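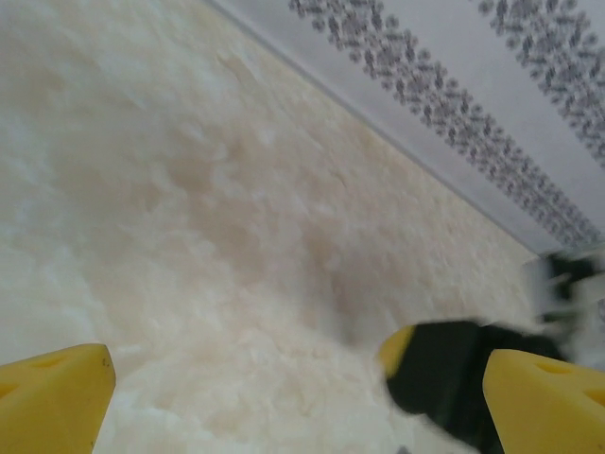
Cream and white, long pile. Exhibit A.

1/ I've been reading rug listings for three weeks and I'd like to talk about the word "washable." I don't think it means what the stores want me to think it means.

2/ You know the pitch. Shaggy rug, bare feet, a smiling dog. Big letters: MACHINE WASHABLE. Then you scroll to the care tab and it says "spot clean recommended." Those are two different products sharing one page.

3/ I went through 33 listings for shag rugs, all sold as washable. I wrote to every seller with the same question: which machine, what temperature, and how long does it take to dry?

4/ 6 of them answered all of it. The rest either pasted the care tab back at me or sent a coupon code. One coupon had already expired.

5/ My favorite reply came from Godik: "Our rugs are designed with an easy-care lifestyle in mind." I asked if that was a yes. Still waiting.

6/ Cirby at least put it in writing. Their larger sizes need a "commercial capacity" washer. So, the laundromat. Have you ever carried a wet shag rug out of a laundromat? Dry, the thing I own is a one-person job. Wet, it's me and my cousin Damián Figueroa and a lot of language.

7/ And drying. Long pile holds water down at the backing, where you can't feel it. The top was fluffy by dinner. The underside was damp two days later and smelled like a basement. The tag said "tumble dry low." For how long, a semester?

8/ Someone is going to say "just get it professionally cleaned." Fine, let's do that one. I called Medrano, the place by the post office. Getsemaní Cortés at the counter was very nice and very blunt. She said what matters on a shag is the backing, and most people who come in can't tell her what theirs is.

9/ I couldn't either. The listing said "premium non-slip." That's a claim about what it does. I asked what it's made of. Latex? Felt? Glue and hope?

10/ She told me to flip a corner and bend it. If the back cracks or sheds grit, keep it out of the washer. Best advice I got in the whole three weeks and it took her ten seconds.

11/ Now the reviews. One rug has 2930 of them, nearly all five stars. I read until my eyes hurt. "So soft!" "Looks great in my room!" "Arrived fast!" Great. Did you wash it? Almost everybody is reviewing the day the box showed up.

12/ I'd trust a single review written after a year over every one of those. Stores could ask for them. They have your email, believe me, they use it.

13/ "Stain resistant" is the other one. Resistant to what? I asked Esta if that meant coffee. They said "most common household spills." I asked if coffee was a common household spill. They said they'd pass my feedback to the team.

14/ Since people keep asking in my replies: no, I'm not anti-shag. It's nice on the feet. I just think a light colored rug with pile that long should be sold as what it is, a thing you vacuum a lot and worry about.

15/ And the vacuuming! Half the manuals say turn the brush roll off for long pile. With mine off, it moves crumbs from one tuft to the next. I ended up shaking the rug off the back steps like it's 1910. Works better than the vacuum, too.

16/ What I'd ask before buying, if you're shopping this week:
What is the backing made of?
What size washer, in actual cubic feet?
How long to dry, flat, indoors?
Who pays return shipping if it comes out of the wash bald?

17/ If the seller can't answer the first one, I'd close the tab. You may be braver than me.

18/ Edit, a few of you want the names of the ones that gave real answers. I'm asking them a follow-up about shrinkage first. Will post the list under this when I hear back.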